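Ticket: league stats page – box scores not matching standings
Opened 14 June 2018 by Danish Satti
Status: open

Piltham v Duggan game, final was 111-100 Piltham. Box score page has it right. Standings page still shows Piltham with the loss. Also point differential is off by 11 for both clubs, wrong direction.

Tried so far: cleared cache, logged out and in, republished the game. No change. Deleted the result and re-entered from the paper scoresheet – standings went blank for about 2 minutes then came back with the same wrong numbers.

Checked the other games from that night. Lalurau and Lanura both fine. So it's only this one. Only thing different is the venue got switched the day before, Duggan's gym floor was being redone so we flipped home and away. Might be nothing.

Playoff seeding goes off this table and coaches are already emailing me. Need it fixed before the bracket locks.
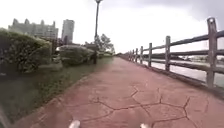

Siobhán Rafferty: Not nothing, I think. We had the same thing in February when a game got flipped. Standings read from the schedule entry, box score reads from the game sheet. If you flip the teams on one and not the other, the win goes to whoever is in the home slot. Open the schedule entry and see who's listed as home?

Satti: Duggan still home in schedule, Piltham home on the game sheet. Changed schedule to match, saved, ran the recalc. Piltham now has the win, differential looks right too. Tiebreaker colum hasn't moved tho – still has Duggan at seed 4. Leaving this open until it does.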